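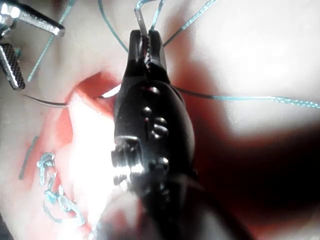 Curved needle, braided teal thread. Words: Regula Haslinger

The Other Kind of Sewing

I have been sewing since before I could spell, and I own more thread than any one person can use up in a lifetime. So when my cousin Ingeborg Aigner, who teaches an evening course in basic suturing for nursing and vet students, told me I could sit in, I said yes before she had finished the sentence. I figured I'd be good at it! I have hemmed wedding dresses. I have put zippers in leather. How hard could one little cut be?

Reader, I was terrible.

The first thing that throws you is the needle. Mine at home are straight, and my fingers know what to do with a straight needle the way they know how to butter toast. A suture needle is a curve, and the curve decides everything. You don't push it, you roll it. In goes the point, your wrist turns over, and up it comes on the far side of the cut (if you've done it right, and I had not). I kept shoving forward like I was basting a hem, and every time I shoved, the pad tore a little and Ingeborg made a small noise through her nose.

And you don't touch it with your fingers, either. The needle is held in jaws with fine teeth on the inside, and you get to know those teeth pretty fast. Grab too close to the thread end and the needle swivels. Grab too close to the point and there's nothing left to go through with. I spent the better part of an hour only picking the needle up and putting it down, and it was weirdly soothing, like shelling peas.

Then there's the thread, and oh, the thread. I came home and talked about it until my husband left the room. The stuff we used was braided, and when light catches the braid you get tiny bright dots all along the strand, like a very fancy buttonhole twist. I asked why teal. Ingeborg said you want to be able to see it, which I suppose I could have worked out for myself. It drapes nicely, too. It also gets everywhere. You pull through a long tail and suddenly there's a strand to the left, a strand to the right, and a strand behind your instrument that you'd swear was not there a second ago. Quilters, you know this feeling.

The woman at the next table, Mechthild Aigner (my aunt, and yes, it was a family outing by then), had never sewn a thing in her life and did much better than I did. She had no habits to get rid of. I'm still a bit sore about it.

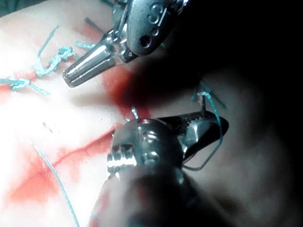 Knots were where I finally started to enjoy myself. At home I tie off with whatever my hands feel like doing, usually a loop around the finger and a tug. For suturing you learn it properly: wrap the long end around the jaws, reach through for the short end, draw it down, then do the whole thing again the other way so it lies flat. The loop is the tricky bit. If it's too small you can't get back through it, and if it's too big it flops over. What I like about a finished pair, like those two teal ones sitting one above the other, is how plain they look. The surface is pale and there's red streaked across it, and your eye goes to the knots anyway. I wanted mine to look like that. Mine looked like something you'd find in the bottom of a purse.

How tight is too tight? I asked that more than anything else. In dressmaking I want a seam closed, end of story. With a cut, Ingeborg says, you bring the edges together so they touch and then you stop. Pull any harder and the edges pucker, and on a real patient puckering is bad news. So I practiced stopping. It's surprisingly hard to stop! Every bit of me wanted to give that last little tug.

I went back for a second evening in July, and then a third, and by then I could get a row of stitches in with more or less the same gap between them. More or less. The fourth one always wandered off.

It has changed how I sew at home, mostly in small ways. I mended a torn armchair cover last week with a curved upholstery needle I'd owned for years and never understood, and I rolled my wrist, and up it came on the other side exactly where I wanted it. I still used too much thread.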